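Packing room going automatic, anyone been through it?

tallyho_bench
Posted March 3, 2018
I pack gift boxes at Nelo, the Praledthorpe site. Fruit, sweets, that kind of thing.

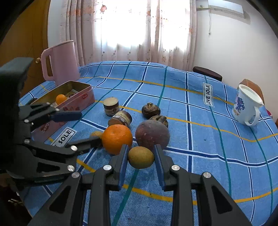 So the plan is that six of us keep our stations and the Maruyama line takes over the plain boxes. We do 120 a shift by hand now, mixed sizes, and fruit is the slow part – every piece sits differently and bruises if you rush it. Has anyone's job gotten better after one of these went in?

plum_duff
Mine did. My wrists quit hurting by the second month. I mostly check and fix now, and I go home less tired.

gus60
Ours went the other way. The machine got all the easy boxes and we got the awkward ones, but the target stayed the same! Get the new number in writing before it starts.

plum_duff
That's bad management, Gus, I wouldn't blame the machine for it.

gus60
Sure, but management bought it to hit a number. You can't split the two that neatly.

tallyho_bench
Gus, that's pretty much my worry. Our lead, Chie Nomura, asked about targets back in February and was told they'd "review after go-live." She's asking again. Also I'd miss the talking, we chat all shift and the line is supposed to be loud.

rowanberry7
We got headsets at Plaltness and I hate them. Ask for a rotation too – two hours on the line, then back to the bench. Took us 7 weeks of nagging to get it.

tallyho_bench
Rotation is a good one, I'll pass it to Chie tomorrow.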